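Section 3: Adding Your Rent and Household

Welcome back! Now that your Postine account is open, let's tell it what you pay for your home, so it can warn you well before an increase lands.

1. Open My Home and tap Add Lease. Have the paper copy nearby — you'll want the page with the renewal terms.

2. Type your monthly rent exactly as the lease shows it (1088, say, with no dollar sign or comma).

3. Add each person who shares the rent, up to 16 names. Children don't need to be listed.

Note: If your building is in Brorville, choose the local rent rules from the list before you save. Other towns fill in by themselves.
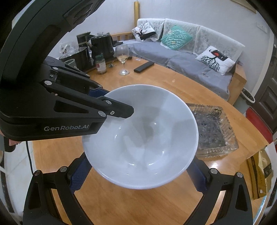

White bowl on a wooden table.

4. Set your Rent Alert. It starts at 80 percent of your housing budget, and you're welcome to slide it lower if you like plenty of warning.

5. Tap Save, then wait for the green check mark.

Caution: Deleting a lease also deletes its payment history, and we can't bring it back for you. Please download a copy first, even if you're moving out next week and feel quite done with the place!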